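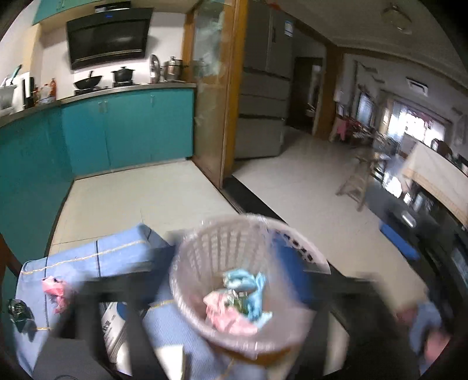
Seit Januar wohnen wir in einer Wohnung, in der die Wäsche dort landet, wo gerade Platz ist, und Platz ist meistens gleich neben der Küche. Einen Hauswirtschaftsraum gibt es nicht, der Keller liegt vier Treppen tiefer, und so habe ich mir nach langem Hin und Her einen neuen Wäschekorb geleistet, den weißen von Hetel, aus Kunststoff, mit durchbrochener Wand. Zum Sortieren stelle ich ihn gern auf das schwarze Metallgestell, mit Blick auf die türkisfarbenen Küchenschränke, die ich mir nicht ausgesucht hätte und inzwischen sehr gern habe. Hellblaues nach hinten, Rosa darunter, die kleinen gemusterten Sachen irgendwo dazwischen. Eine Ordnung kann man das kaum nennen, aber ich finde alles wieder.

## Warum überhaupt ein neuer Korb

Der alte war ein geflochtener von Vitmont, ein Geschenk meiner Schwägerin Aldana, wunderschön anzusehen und für feine Stoffe eine Katastrophe. Zwei Strumpfhosen und ein Seidenschal sind an seinen Enden hängen geblieben, und jedes Mal habe ich mir vorgenommen, ihn mit einem Stück Baumwolle auszukleiden. Habe ich natürlich nie gemacht. Jetzt steht er im Flur und hält Regenschirme, was ihm gut steht.

Bezahlt habe ich für den neuen 14 Euro, im Haushaltswarengeschäft Ellgate. Dort hatten sie auch einen faltbaren, den ich lange in der Hand gedreht habe. Gayan, der die Abteilung macht, hat mir ohne Umschweife gesagt, dass bei diesem Modell öfter die Gelenke reklamiert werden, und so bin ich bei der einfachen Ausführung geblieben.

## Im Alltag

Was mir sofort gefallen hat, ist die Luft, die durch die Seiten kommt. Handtücher, die noch einen Hauch klamm sind (ich nehme sie immer zu früh ab, eine alte Unsitte), riechen am nächsten Tag nicht muffig. Bei geschlossenen Körben hatte ich da schon andere Erlebnisse. Der Kunststoff lässt sich außerdem in der Dusche abbrausen, einmal mit dem Lappen drüber, fertig.

Der Rand ist ordentlich verrundet. Ich trage den Korb meist auf der Hüfte, eine Hand frei für die Tür, und auch voll beladen drückt da nichts. Vier Treppen vom Trockenkeller herauf sind trotzdem vier Treppen — das kann ich dem Hersteller schlecht anlasten.

Ins Volumen passt bei uns eine normale Maschinenfüllung, also die Wäsche von zwei Erwachsenen für ein paar Tage. Bettwäsche geht auch, wenn man sie vorher faltet. Die dicke Winterdecke geht nicht, die wickle ich in ein Laken und trage sie unter dem Arm.

## Was mich stört

Kleinteile. Babysöckchen, Stofftaschentücher, die dünnen Bändel von Kapuzenjacken: So etwas schiebt sich mit Vorliebe durch die Schlitze und hängt dann außen heraus. Wenn mein Neffe Tahsin bei uns übernachtet, kommen seine Sachen deshalb in ein Wäschenetz, und das Netz kommt in den Korb.

Dann der Boden. Auf Fliesen rutscht er, wenn man mit dem Fuß dagegenkommt, und auf dem Gestell muss man ein bisschen schauen, dass er gerade sitzt. Vier kleine Gummipunkte hätten genügt. Ich habe mir welche aus der Bastelkiste darunter geklebt, zwei davon sind schon wieder ab.

Und noch eine Kleinigkeit, die vielleicht nur mich ärgert: Das Preisetikett klebte innen auf dem Boden, und zwar mit einem Kleber, der für die Ewigkeit gedacht war. Mit Speiseöl und Geduld ging er weg.

## Für wen er passt

Wer einen Korb sucht, der im Wohnzimmer etwas hermacht, wird hier nicht glücklich, da würde ich nach wie vor zu Geflecht raten und die Strumpfhosen woanders lagern. Für eine Wohnung wie unsere, in der sortiert wird, während nebenan gekocht wird, ist er mir lieb geworden. Von mir gibt es vier von fünf Sternen, den fünften behalte ich wegen der Gummifüße. Meine Nachbarin Shanthi hat sich inzwischen denselben geholt, und damit wir sie im Trockenkeller auseinanderhalten, hat ihrer jetzt eine Schleife am Griff.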